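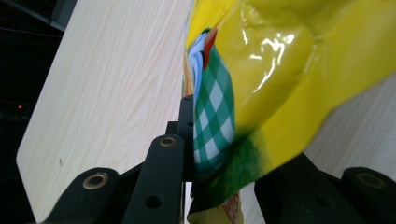
## The Weight of Air

The man on the bus to Grultham told me a bag of Plovora chips used to hold twice what it does now. I have heard this from a lot of people about a lot of things. Candy bars, mostly. Once it was the moon.

"Same bag," he said. "Same price, same size, half the chips. Look it up."

I said I had a hard time believing half.

"Look it up," he said again, and got off at the feed store.

I should have let it go. But my aunt had kept every grocery receipt since she was married, and I had her boxes in my hall closet, and it was December and dark by five. She had 2,497 of them. I know because she numbered each one in the corner in pencil, and whatever else you could say about my aunt, she did not skip numbers.

She did not write down weights, though, and neither did the store. What I learned by midnight was that she had bought a great deal of canned corn. Plovora showed up on receipt 206 and then not again for a long stretch. It cost 70 cents. On the back she had written "stale."

The next day I called the company. The woman who answered was pleasant and said the chips were packed with air so they wouldn't break.

"Has the amount of air changed?" I asked.

"The air is the same air," she said.

I have thought about that answer more than it deserves. I asked if she could send me something in writing and she said of course she could, in a tone I recognized from my years at Prorkilell, where I used to say of course to people myself.

A letter came. It said the Azimi plant, where the chips were made, was proud of its long history, and it came with a coupon for 50 cents off. The letter did not mention weight. I read it twice, in case the weight was hidden in the part about history.

So I rode the bus again, same time, same side. The man got on two stops after me with a sack of birdseed and sat down where he'd sat before.

"I looked it up," I told him.

"And?"

"I couldn't find it."

He nodded as if I had agreed with him. "They took it all down," he said.

"I don't think it was ever up."

"Well," he said, "there you go."

I gave him the coupon. He held it close to his face, then out at arm's length, then turned it over to see what was on the back. It had been expired for a week, he said. I told him it couldn't be, it had only come that morning. He handed it over – and he was right about that, at least.

He got off at the feed store, with the birdseed. I wondered what he could possibly need in there, and rode on to the end of the line.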